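Fruit on the Bed, and Other Pictures from the Spare Room

Those of you who have been reading since we moved to Vornangate will know that the kitchen has been out of action since March, and that more or less everything we own has had to find somewhere else to live. The shopping has been no exception. My sister-in-law Treasa Tully likes to hear how we're getting along over at our end, and I'm afraid fruit and vegetables have rather taken over.

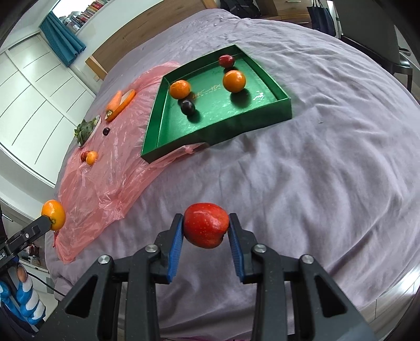
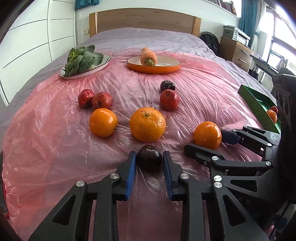 I grew up in a house where shopping was put away the minute it came through the door, in silence, usually by my mother, and I never gave it a thought. It's only since losing the worktop that I've come to enjoy the business of spreading everything out and having a good look at it before deciding what goes where. You notice the soft plum before it spoils the others, and you remember that you meant to do something with the greens.

Our system, if I can call it that, was Fergal Mulcahy's idea. He put up with a half-built kitchen for most of a year and speaks about it the way other men speak about mountaineering. Fruit for eating in the next day or so goes on a tray or a lid, whatever is handy and has sides to it, so that it can be carried about the house without anything rolling off down the stairs. Vegetables go on plates, a bit apart, and get used first. A plastic bag opened out flat does very well for a cloth underneath, and it has saved more than one bedspread here. Shake it out of the window afterwards and it's ready to go again.

Oranges I leave out as long as I like. Plums I fuss over. Bok choy was a new one on me until we got friendly with Nicanor Jaramillo two doors up, and he cooks it in hardly any time at all with garlic and a spoonful of something dark from an unmarked jar that he won't discuss. I have tried it with soy sauce and a pinch of sugar and it was very nice, though Nicanor ate his politely and I noticed he didn't ask for more.

Carrots, I should add, want the green tops taken off if you mean to keep them any length of time, leaving just a little stub. I've been told this by so many people over the years that I no longer remember who was first.

The rest of the news is mostly about the kitchen itself. The new units from Grewal are promised before the end of the month, and the tiles have come, 148 of them, and are stacked in the hall where everyone stubs a toe on them. The plumber wanted about £700 to move the sink to the other wall, so the sink is staying put and I have decided I always liked it there. Úna has offered us her old table, which would seat nine if they were fond of one another.

More pictures once there's a floor to stand on. Treasa, the recipe for the plum crumble is on its way to you by post, as I can't for the life of me get the scanner to talk to anything.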